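Fanwood Parts Gallery: Printed Furniture Kit, Table Layouts

Contents of this page: the Fanwood kit in its current revision, with notes on the parts and on how they are set out before assembly. All parts are white. The tabletop is black, chosen after glare from the earlier gray surface made part edges hard to find. Files for every part are in the Mansilla archive under the same names used here.

The kit scales a small chair down to bench size. Joints are push fit with no glue and no screws. Each part carries at least one printed tag, and the tag number is the part number. If a tag is scratched, replace it before the part goes back in the bin. Tags are matte paper under matte film; the glossy film from Vikutora was dropped in March.

Notes on fit

Pegs are printed upright, with the layer lines running across the peg. Expect some shear at the shoulder after repeated use. Retire any peg that rocks in its socket. Sockets get 2 passes with a hand reamer and are then brushed out.

Sanding is limited to 80 grit on the peg ends only. The flats are left as printed. Parts from the Eltamon spool run slightly tight and are kept in a separate bin with a blue lid.

Notes on layout

The marker sheet goes down first, square to the table, and is taped from underneath. The large frame goes to one side with its legs toward the front. Small cubes go wherever there is room, provided the tags on top stay readable. Leave a hand's width between parts where possible. Layout 4 is the default. Layout 7 is the same set with the cubes moved closer together, and it is harder to work in. 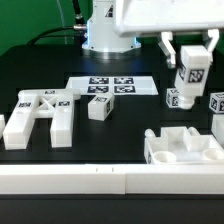

Pegged block held upright just above the table, peg down. Large frame with X-lattice at left, marker sheet near center, small tagged cubes in front and to the right.

On the frame: the lattice stiffens the crossbar. An earlier version with a plain bar twisted when the legs were loaded unevenly. The tags on the legs and rear edge sit in shallow recesses and should be pressed flat with a fingertip, working from the middle out.

On the cubes: same outer size in all revisions. Cubes from the previous revision can be mixed in if they have been retagged.

Storage: frames flat, pegged blocks in the divided tray, cubes in the short bin. Keep the marker sheet in its sleeve. Do not fold.

Back to gallery index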